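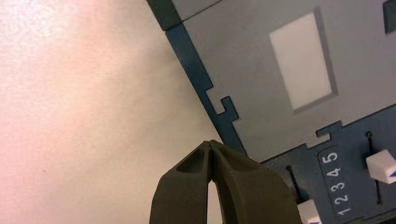 Clidgate is a small archive of local hearings on air and river pollution, typed again from paper minutes and saved as plain text. The oldest item is a petition from 1876 against the smoke of a dye works. Many of the originals have the same trouble: dark specks on a pale, mottled ground, like the two small ones on the light surface in the first photo, and the reading software takes such specks for periods. For this reason every page was read by a person – first by Femi Okoro, then by Jean Chisholm.

## Contents

- `hearings/` has 92 transcripts, one file for each sitting.
- `letters/` has 17 letters that were sent to the town council of Cowie.
- `index.csv` gives the place, year, speaker and subject.

Spelling is kept as in the original. Where a word could not be read, we wrote `[unclear]`. In 4 transcripts the last page is missing, and these have `partial` in the index.

Names of private persons who complained about a neighbor are shortened to initials. Names of officials are complete.
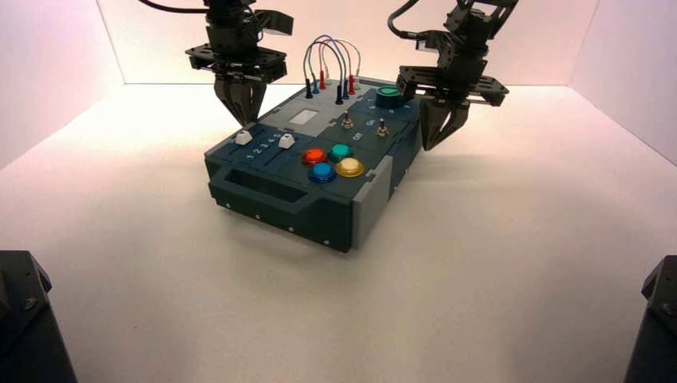

## Use and corrections

You may copy and share the texts if you name the archive. Please do not use the index for counting complaints by year, as some years are much better preserved than others.

Corrections go to Velimir Vukadinović. Write the file name and the line – a scan of the page helps too, if you have one.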